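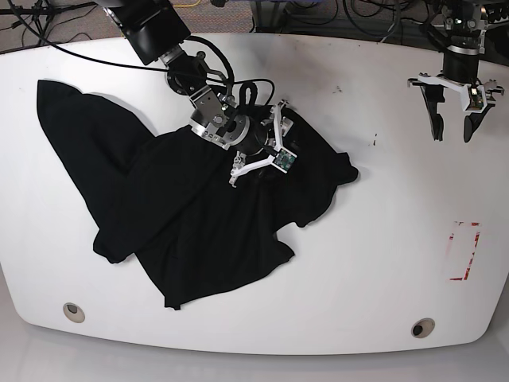 Television Documentary: Production and Editing
Handout 4. The commissioning editor and the long-running series

Please read before the seminar. The viewing copy of the Flondthorpe series is in the media library, ask at the desk for it.

1. What the editor decides

In the last lecture we spoke about the director. Today we go to the person who stands between the director and the channel. In small companies this is often the same person who found the money. In a larger one, such as Dalsgaard, the commissioning editor reads the proposals, chooses which go to a pilot, and later watches every cut before it is delivered.

The editor does not usually sit in the cutting room. He or she sends notes. A good note says what is not clear to the viewer and leaves the solution to the team. A note like "make it faster" is very difficult to use, and you will receive many of them.

2. Case: Flondthorpe

The series follows a harbour town through one winter. Wenik, the production company, recorded almost 300 hours of material. The first rough cut of episode one had 1,588 shots in the log. After the editor's first notes the log had 1,587. The team had removed a single shot, a view of the ferry at night, and sent the cut back. Please think why the editor still accepted it. We will discuss the covering letter, which is in your reader after the budget pages.

The narration was also changed. In the first version the narrator explains who every person is. In the broadcast version the people say it themselves, sometimes quite late.

3. Words to know

Rough cut: the first full version, usually too long.
Picture lock: after this moment the pictures are not changed any more, only sound and colour.
Strand: a place in the schedule with its own name, where single films are shown. Trirkumine is a strand. Flondthorpe is a series. Students mix these two very often in the exam.

4. For the seminar

Watch episode 2 up to the fish market. Write one page of notes as if you were the commissioning editor at Dalsgaard. Use full sentences and give the time code for each note. Hand in by September 27, 2021, on paper or in the course folder.

Reading: chapter on delivery in the course reader, without the appendix.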